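Two arms, one planner: notes for the Thursday session
Speaker: Elīna Kļaviņa
Slot: after the coffee break, 3 pm. Leave time for questions.

Opening

Say who I am and what I work on. I look after the planning and control code for our two-arm cell. The perception side belongs to another group, and I will only touch on it where it changed how we wrote the planner.

The talk is about one software problem: two arms that share a small space and a small object. Most of the code people will have seen treats the second arm as a moving obstacle. We did that as well, for longer than we should have.

Ask for a show of hands: who runs more than one arm from a single planner? Who runs two planners and hopes?

Slide 1: The software stack

Four parts, keep this short.

Loltia is the perception node. It takes the camera images and gives back object poses with a confidence for each.
Pastor is the task layer. It decides which arm does what and in which order.
Rendon is the motion planner.
Jillance is the logging and replay tool. I will come back to it because it has saved us more time than the other three put together.

Mention that they all talk over the same message bus and that every message carries the time of capture as well as the time of sending. If anyone asks why both, go to the backup slide on delays.

Slide 2: The task

The job is to handle a small card next to a model cake. The cake must not be touched. There are thin sticks in the top of it, and these are harder for the planner than the cake itself. The cake is a short cylinder as far as Rendon is concerned. The sticks are thin, they lean, and depth data on thin black things is poor.

Point out how close the two grippers are. That gap is what the rest of the talk is about. 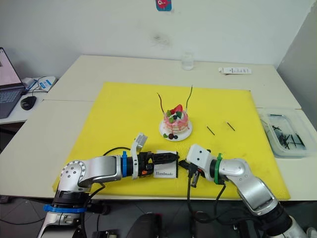 Left arm (blue ring) holding the card, right arm (green ring) with its fingers partly open.

Say which arm is which and then stick to "blue" and "green" for the rest of the talk. At the last meeting I said left and right and half the room was thinking of their own left.

Slide 3: First version, two planners

Each arm had its own copy of Rendon. Each copy was told where the other arm was at the moment of planning, and the other arm was then padded out with a safety margin.

What went wrong:
Both arms would plan a good path, start to move, find that the other had moved too, stop and plan again. In the log this looks like a stutter. We had one run with 119 replans for a single card.
With a large margin, the arms never got near each other at all, so any close work was ruled out before it started.
With a small margin, we were relying on both copies having fresh data. They did not always have it.

Show the short replay from Jillance. Let it run without talking.

Slide 4: Second version, one planner and a booking table

We now plan both arms together when they are inside the shared region and separately when they are outside it. The shared region is a box over the middle of the mat. Pastor keeps a table of who has booked which part of the box and for how long. An arm that wants to go in has to book first.

The booking is by time as well as by space. Blue can hold the near half while green waits, then both can hold the box for the close part, but only under a joint plan. If a booking runs out, the arm holding it backs off along the path it came in on. It does not plan a new way out. We tried letting it plan a new way out and it chose some very odd ones.

Be clear about the cost. Joint planning is slow. The joint search has a limit of 796 milliseconds, and if there is no answer by then we go back to taking turns. People will ask if that is tuned. It is a number that worked and we left it.

Slide 5: Thin objects

Loltia gives each stick a pose, but the tip can jump between one estimate and the next. We stopped trying to fix this with filtering. Each stick is now wrapped in a cone, narrow at the base and wider at the top, and the planner keeps out of the cone.

The cone grows when confidence drops. It only shrinks again after 100 good estimates in a row. This makes the arms rather cautious after someone has leaned over the table, and I think that is fair. 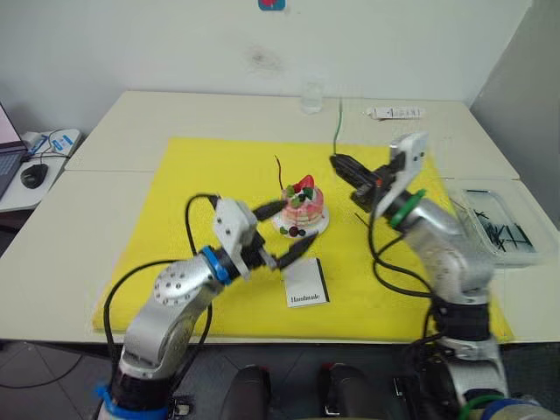

The gripper model needed work too. Our first model had the fingers as one solid block whatever their opening, so the planner thought a closed gripper was as wide as an open one. It refused narrow approaches that were fine. We now rebuild the shape from the finger position on every cycle. The cost is small, and nearly all of the refused approaches in our old logs pass when we replay them with the new model.

Cables are still not modelled properly. Each one is a fat tube fixed to the outside of the arm. I would like to hear from anyone who has done better — please come and find me.

Slide 6: Replay as a test

Jillance stores every message and can feed them back to any build of the planner. Before a change goes in, we replay the old logs and compare the plans. We do not ask for the same path. We check clearance, time taken and the number of replans.

The weak point: a replay cannot react. Once the new planner would have moved the arm somewhere else, the recorded camera data no longer matches. We cut the comparison off at that point and mark the run as split. Splits are then looked at by hand.

Slide 7: Still open

Picking the shared box by hand. It should come from the task.
Three arms. The booking table would cope, the joint search would not.
Handing over between arms when both are holding the same thing. Pastor has no idea of shared holding yet.

Leave this slide up during questions. Backup slides are delays, message format and the cone sizes.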